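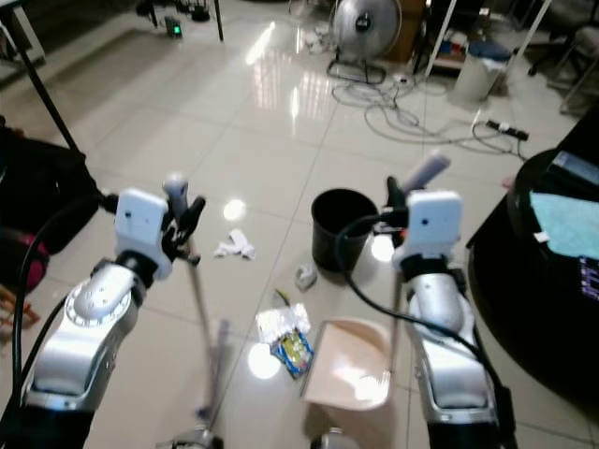 Sweeping up round the bin, cream tiles, lights on.

Home | Ask the community | Cleaning & Laundry | Floors | New posts | Sign in

Filed under: Hard floors > Glossy tiles > Sweeping and mopping

Shiny cream tiles and a broom that just pushes the dust about - what am I doing wrong?

posted by mopandmuddle

Hi all, first post so be gentle! We moved our little office into a new unit in September and the whole place has glossy cream tiles, wall to wall. They look lovely for the first ten minutes after cleaning. Then the ceiling lights come on and every crumb shows up from across the room.

The big bits are fine. Tissues, sweet wrappers, foil, crisp packets, all the stuff that misses the bin and lands next to it (I work with people who think they can throw). You can see what I mean in the photo. It's what comes after that drives me mad. I sweep everything into the dustpan, lift it up, and there's a thin line of grey dust left right where the lip was. I move the pan back, sweep again, and get another line. I've had five goes at the same patch before now and ended up licking my finger, which I'm not proud of.

The dustpan is plain beige plastic, no rubber edge on it. The broom is a long silver-handled one I got in a Lolon bundle with a mop I never use. I've also got a floor fan that we run most of the afternoon, and a big muddle of black cables near it that I have to sweep round, and those collect fluff like nothing else.

So three things really. Is it the broom or the pan? Is there a trick to that last line of dust? And what do people do about cables on the floor, short of ripping them all out? I don't want to buy a vacuum for one room if I can help it.

Oh, and I've tried spraying the floor a bit before sweeping. Don't do that. It made a sort of paste.

tilly_tiles

It's the pan, I'd put money on it. A hard plastic lip on shiny tile never sits dead flat, there's always a tiny gap and the fine dust goes straight under. Have a look for one with a soft rubber strip along the front. Mine's a Nenano, it cost me 12 pounds and I've had it for years, but any of them will do as long as the strip is bendy and goes the full width.

If you don't fancy buying another one, run a strip of damp kitchen roll along the floor and set the lip of the pan on top of it. The dust sticks to the paper, then you fold it up and bin it. Bit wasteful if you do it every day but it works a treat for the last line.

Other things that helped me, in no special order. Turn the fan off before you start! I know it sounds daft but I swept with ours going for a whole summer and wondered why the fluff kept running away from me. Give it a couple of minutes to settle after you switch it off too. Then pick up the tissues and packets by hand first and put them straight in the bin, because a tissue under the bristles just drags the dust along with it. And shift the bin itself! There is always a ring of muck round the bottom of it.

Short strokes towards you, keep the bristles on the floor, and don't flick at the end. The flick is what sends it over the back of the pan.

For the cables, I'd get the power strip up off the floor if you can. We screwed ours to the underside of a desk and it made more difference than anything else. Unplug the lot before you go fiddling with it, obviously. The slack can go in a cable tray or just be tied up in a loop with those fabric strips. I can get a flat mop right underneath now.

grumpy_in_the_annexe

Just get a vacuum. Brooms are for patios.

backstairs_bev

Bit harsh, that! I clean a hall with shiny tiles twice a week and I hardly ever get the vacuum out, it's too noisy when there's a class on.

I agree with tilly about the rubber lip, but I'd look at the broom as well. Stiff bristles are no good on a gloss floor, the fine stuff goes straight between them. You want soft ones with split ends. I wash mine in a bucket with a squirt of washing-up liquid every couple of weeks and stand it upside down overnight, and you wouldn't believe the colour of the water.

What I do at the end is go over the lot with a dry microfibre flat mop. 2 minutes, no water, and it gets that grey line and the bits of fluff round the wires. Don't put polish or anything on it though, I did that once in the hall and somebody nearly went over.

As for your paste, it was the dust being wet. Always dry first, damp after.

mopandmuddle

Thank you both (and grumpy, I suppose). Turned the fan off this afternoon and it was better already, so I feel a right wally. Rubber-lipped pan is on the list, and I'm going to ask about getting the power strip under the desk. Bev, does it matter what size the flat mop is? I've got some tight corners by the shelves.

backstairs_bev

Get a narrow one with a head that swivels. You can always do two passes in the open bit.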